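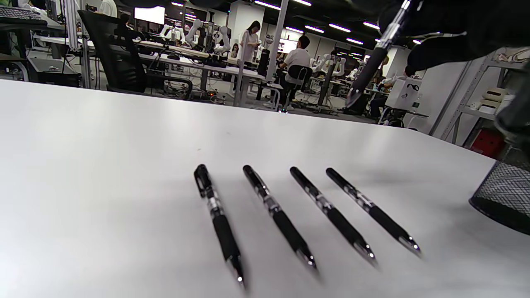
Daube gone grainy, can I save it?

Marlene Chisholm
Made a beef daube for the first time, 1360 g of chuck, a bottle of red, orange peel, the lot. Oven at 150 for nearly four hours. Meat is tender on the outside but sort of dry and stringy in the middle, and the sauce is thin and a bit sour. Recipe is from my aunt's old Dafis cookbook and just says "cook slowly til done". Having people over tomorow night. Start again or fix it?

Iolo Jenkins
Don't start again. 150 is too hot if your oven runs high, mine said 150 and was really 173 when I put a thermometer in. Lift the meat out, boil the sauce down by a third on its own, then taste. Still sour — a grated carrot and a knob of butter, not sugar. Meat back in, lid on, lowest heat for 15 minutes, then leave it overnight in the fridge. Fat comes off easy in the morning. Slice the big bits across the grain before you reheat, helps with the stringy thing.
Next time 120 and bigger chunks. Wine matters less than people say but don't use one you wouldnt drink.

Tomelon
what he said. also did you brown it? I never bother and its fine. anchovies are good in it, two or three, you can't taste them. serve with macaroni not potatoes

Marlene Chisholm
Thanks both. Sauce is on now, will try the carrot.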